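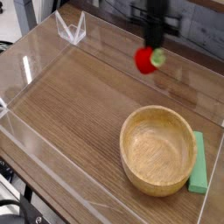
Red strawberry, green cap, honey-colored bowl.

Bowls and Berries: a Small Gallery
Posted 29 Jan 2021 by Beverley Henare

I have wanted to put up a page for the round wooden bowl for ages, and now it finally has one! Regular visitors know I have a weakness for plain bowls (the Gratard page is still the longest thing on this site, sorry), but this is the one I keep coming back to. It's light wood, smooth, with a nice thick rim, and the grain makes soft rings on the inside that you could look at for a whole cup of coffee.

The soft things came from Amber Smits, who has been collecting plush fruit for longer than I've been collecting bowls. Her catalog is up to 329 pieces, and she numbers every one of them. The strawberry is no. 717, and yes, I asked how you get to 717 with 329 pieces. She never reuses a number when something gets traded or given away, so there are gaps all over the place. I love that.

What I like best is the color. Red on brown wood is hard to beat, and then there's the mint green block sitting right up against the bowl, a shade or so from the strawberry's leaves. We went back and forth on the block. Amber wanted it out, I wanted it in, and I think I was right! Without a bit of cool green it all gets very warm and brown, especially on a tabletop with that much grain in it.

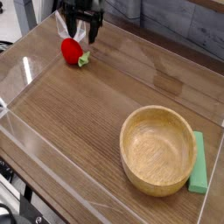

Strawberry on its side near the back wall, leaves to the right.

I'm very fond of the leaf cap. It's felt, pale, and a little crumpled, and it gives the strawberry a lot more character than a neat flat star would. Amber has a few with stiff caps and they look like buttons to me. If you sew your own, cut the leaves from thin felt and don't press them. Let them go where they want.

The clear sides have been a hit with everybody who's asked me about them. They're acrylic, and they let you see the table grain straight through, which a painted box never would. The one drawback is shine. Acrylic picks up every light in the room, and I have wiped and tilted and moved lamps and there's always a white streak somewhere. I've decided I like the streaks.

A few of you wrote in after the Burex page wanting to know what I put on my bowls. Food-safe oil, a thin coat, rubbed in with an old T-shirt and left overnight. Then I buff it and do it again in June. A bowl that only ever holds felt fruit could go longer than that, but I enjoy the job.
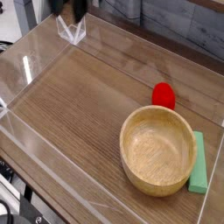
Pom-poms are a whole other rabbit hole. Amber and I made a batch over the holidays, mostly reds, and the fuzziest ones came from the cheapest yarn in the basket. Wrap it fatter than you think you need to, tie it tight in the middle, and trim it over newspaper unless you enjoy finding fluff in the butter. I went through 900 yards of yarn in 2 weekends and would happily do it again. Crimson was the favorite by a mile. It holds its own next to pale wood, and a good dense one looks almost like a berry from across the room.

We also tried a mustard yellow (pretty, but it sort of melts into a blond bowl) and a navy that Amber has claimed for her Trirnevis shelf.

Next up are the Dekker trays, which I've been promising since last summer, and then more of Amber's fruit. She has a lemon I'm dying to get next to a dark bowl. If you have a plush pear to trade, please write to her through the contact page, she's been looking for a good one!

Back to all galleries
Older: Gratard bowls, part two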